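Part 4: Setting up the label printer and your packing bench

By now you have Herkex installed and at least one item in your list. If you skipped Part 3, go back and do it, I'll wait. This part gets you from "item sold" to "label stuck on a box," and it took me a whole Saturday the first time. You should be done in an hour.

I sell secondhand kids' stuff, mostly toys and school bags, so my settings lean that way. Change what you need to.

What you need

The Daltanov label printer and its power brick
The USB cable (the short one in the box is fine for a desktop, but a laptop user will want something longer)
One roll of labels, the 4 inch wide kind
Prokarton boxes or mailers in two sizes

Connecting the printer

1. Put the printer where the labels can come out the front without hitting a wall. Leave a hand's width behind it too.

2. Plug in the power before the USB. I did it the other way and spent twenty minutes looking for a printer my computer swore wasn't there.

3. Open the lid, drop in the roll with the labels facing up, and slide the guides in until they just touch. Don't squeeze them tight.

4. Close the lid and press the feed button once. One blank label should come out. If you get a long stream of them, hold the button down until the light blinks twice and let go — it's measuring the gap.

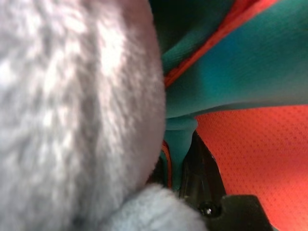 5. In Herkex, go to Settings, then Printing, and pick the Daltanov from the list. Leave "Scale to fit" off!

6. Print the test label. The border should be complete on all sides. If the right edge is missing, set the left margin to 2 and try again.

Caution: the print head gets hot after a long run. Keep your fingers off it when you change the roll.

Box sizes and weights

7. Under Shipping, add each box you own. Type in the outside measurements, and weigh the box empty.

8. Give each one a name you'll recognize at a glance. Mine are Small, Big and Ugh.

9. For soft things, tick "Compressible." For hard things leave it alone and let Herkex add its padding allowance (you can change the amount, and I have, several times). 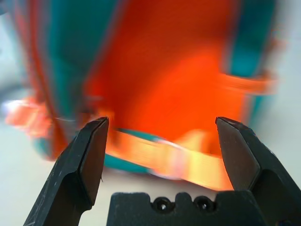 One reader wrote in to say that the padding allowance kept bumping her parcels up to the next price band, and that she now sets it to zero and measures the wrapped item herself. That works fine if you wrap before you list. I don't, so I leave mine on.

10. Save. Herkex does not save on its own here, and it won't warn you either.

Getting the carrier right

11. Add your Teshome account number under Carriers and click Verify. It can sit there spinning for a bit.

12. Choose the default service. I use the slow one, and buyers can pay for faster if they want it.

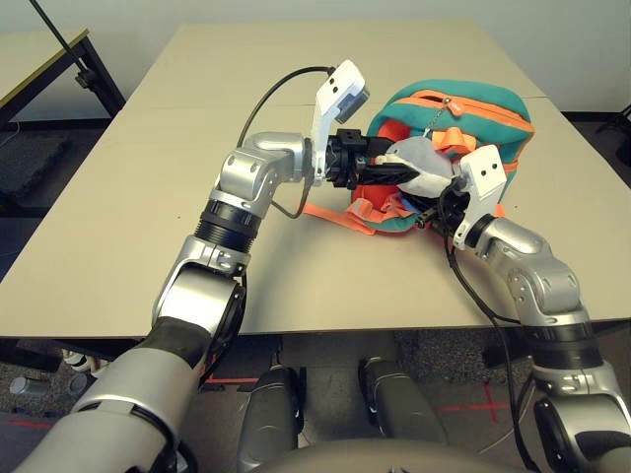 13. Set the return address. Check the zip code twice, please. I shipped a week of parcels with two digits swapped and one is still out there somewhere.

Note: if you get error 291 at this point, your computer's clock is wrong. Fix the time, close Herkex, open it again and carry on from step 11.

Your first real label

14. Pick an item from your list, click Ship, choose the box and type in the packed weight.

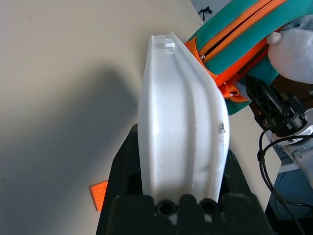

15. Look over the preview, then click Buy and Print. The label goes on the largest flat side, away from the seams, and clear tape should never go over the barcode.

I've put nearly 4,000 labels through my printer and all it's ever asked for is a wipe of the roller with a dry cloth when the print goes streaky. Part 5 covers refunds on labels you bought by mistake, and you will buy one by mistake.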